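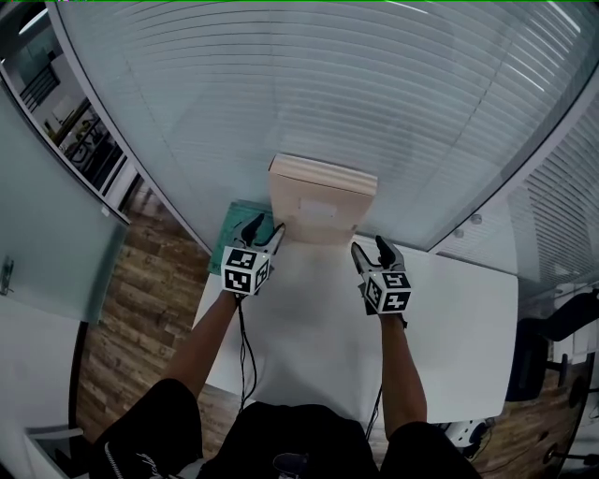
Dorkine, February

Small Meeting Room: Desk, Box and Cable Notes

This page belongs to the fit-out record for the small glass-walled rooms at the Dorkine office. It covers the desk area in one room: what is kept on the top, how the power leads run, and how flat stock is stored. Siu-ming Yau wrote the room list. Sze-wing Chuang set the desk layout and keeps the supply sheet. Both names are on the sheet inside the door for anyone who needs a change made.

Room number on the plan is 17. The room next to it, 18, has the same glass and the same blinds but a fixed table, so the notes on height below do not apply there.

Blinds: white, horizontal slats, hung behind the glass partition. Leave them down during working hours. The cord side is reached from the other room, and requests to raise them go through Siu-ming.

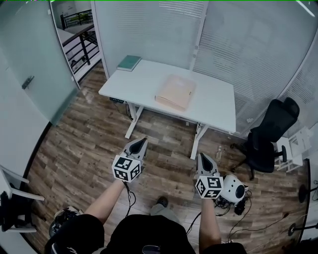 Desk height is set per user and goes back to the low setting at the end of the day. The low setting for this room is on the supply sheet. The top is white with rounded corners. Use the small black panel under the front left edge, the one with the row of light buttons, and check the thin cables below it before changing the height. They gather by the left leg and should stay on that side. A chair pushed in too far on the left will catch them. The floor is wood plank, so lift the desk to move it; do not drag it.

Stock on the desk is limited to two items at a time. Anything more goes back to the Veltton shelf in the hall. The shelf log stood at 1,515 entries when Sze-wing last closed it, and 1,231 of those were cartons.
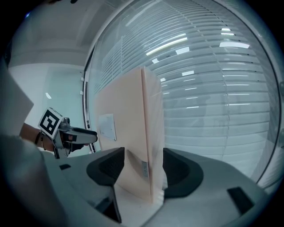 Cartons from the Silteck order are stored on end where the shelf allows it, and flat on a desk only while in use. The label side faces out. For the narrow pink type, that means the broad side with the small white label, about halfway up. The tiny light-gray sticker low on the front edge is not used for our log and can be ignored. Press down any label with a curled edge before the carton goes on the shelf, or it will catch on the next one.

Tape for repairs is the Baláž roll in the top drawer of the hall unit. Put it back with the end folded under. Replacement labels are in the same drawer, left side.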